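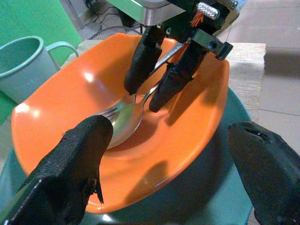
Fig. 7. Wrist view, left arm. Spoon and fork in the bowl, both grippers at the cutlery.

5. Recording a two-arm task by hand guiding

This section covers teaching the Piras two-arm station a table task by moving its arms yourself. For teaching with the remote handles, go to section 6. The table task used throughout is "cutlery out of bowl".

Before you start

Complete the daily check in section 3. The arms must be homed and the status lamp on the base must be steady white. Set the station to Teach on the front switch, not from the tablet – the tablet setting is only read at start-up.

CAUTION: In Teach the arms hold their own weight but not yours. Do not lean on them. Keep long hair, lanyards and loose sleeves away from the elbow joints.

5.1 Laying out the table

1. Put the placemat down first and square it to the table edge.
2. Set the plate, bowl and mug on or next to the mat. The mug may stand close to the bowl, provided neither arm has to pass over it to reach the cutlery.
3. Place a spoon and a fork in the bowl. They may cross. Change how they lie between recordings.
4. Open the wrist view for each arm on the tablet and check that you can see the inside of the bowl.

Note: Shiny cutlery and glossy bowls give white patches in the wrist view. A few are acceptable. If you can no longer tell the fork from the spoon on the tablet, turn the table lamp away or draw the blind.

5.2 Recording

1. Press and hold the green button on the left wrist until it clicks, then do the same on the right. Both arms are now free to move.
2. Press Record. Wait for the second tone before moving anything.
3. Bring the left gripper in low, over the near rim of the bowl.
4. Bring the right gripper down from above, with its fingers either side of the handles.
5. Close one gripper at a time using the thumb lever. The other gripper stays open and still.
6. Lift clear of the rim, carry the piece to the mat and open the gripper.
7. Repeat for the second piece.
8. Return both arms to the rest marks and press Record again to stop.

Work at an even speed. A pause of more than 2 seconds is stored as part of the task and will be played back as a pause. If you drop a piece, stop, delete the recording and reset the table. Do not pick it up with your hand while recording.

CAUTION: Fingertips may rest against the bowl but must not be pushed into it. Pushing wears the finger sleeves and can trip the wrist sensor (fault 374).

5.3 How many recordings

Make 80 good recordings for each layout. Half should start with the spoon and half with the fork. The tablet keeps the tally and leaves out anything you have deleted.

5.4 Finger sleeves

Look over the sleeves at the end of each session. Scuffing does not matter. Frayed edges and small tears can catch on fork tines, so change the sleeve before the next session. Spare sleeves are ordered from the Gollthorpe stores under Enddale parts, sheet 2.

Stations supplied before December have the older clamp at the sleeve cuff. Loosen the screw fully on these before pulling the sleeve off.

Dultside station guide, section 5. Revised Feb 28, 2018.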